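Language app drops its fluency promise, but the small print has hardly moved

Gretano, the language-learning app that spent most of last year telling commuters they could be "fluent in 100 days", has quietly taken the slogan off its website and its posters. The new line is "speak with confidence". What that means, and how anyone would check it, the company does not say.

The change came in September, along with a redesigned home page and a new set of beginner courses in Portuguese, Polish and Welsh. Subscribers were told in a short email that the firm was "refreshing the way we talk about progress". The email did not mention fluency at all, which is odd for a word that had been printed on the side of buses a few weeks earlier.

Under the old scheme, learners who finished a lesson a day for 100 days were given a certificate and a badge. They still are. The certificate now says the holder has "completed a confidence pathway", but the lessons behind it are the same ones, in the same order, with the same recordings. The final unit asks learners to order a meal, describe their flat and complain politely about a late train. Those are useful things to be able to do. They are a long way from following an argument at a family dinner, or reading a tenancy agreement. 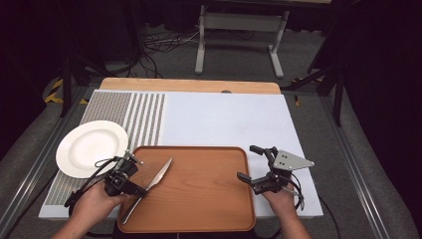 Gretano says each course teaches 600 words. Evening-class teachers in Orton, where the company has its office, were unimpressed when the figure was put to them. One said her own beginners meet that many by the spring and still freeze when a shopkeeper asks them something they have not rehearsed. Another pointed out that the app counts "eat", "eats" and "eating" as separate words, which would make the total look a good deal healthier than it is.

The company also points to a study carried out for it by Chaturvedi, a research consultancy. The summary on the website says that learners "made strong gains in speaking". The full report, which has to be asked for by email, shows that the speaking test lasted 2 minutes and was taken at home, on the app, using phrases from the course. People who gave up before the end were left out of the results. The report does not say how many that was.

Gretano is hardly alone in this. Its rival Iteck still advertises "a new language in 8 weeks" and offers a refund to anyone who is not satisfied, provided they have not missed a single day. It did not reply to a question about how many refunds it had paid.

Asked why the fluency claim had gone, a Gretano spokesperson said the firm was "always listening to learners". Asked whether people who had signed up on the strength of the old slogan would be offered their money back, the spokesperson said subscriptions could be cancelled at any time from the settings page. The yearly plan cannot be cancelled part-way through, according to the terms on the same website.

The Polish and Welsh courses are open to subscribers now. Portuguese is listed as "coming soon", as it was when the redesign went live.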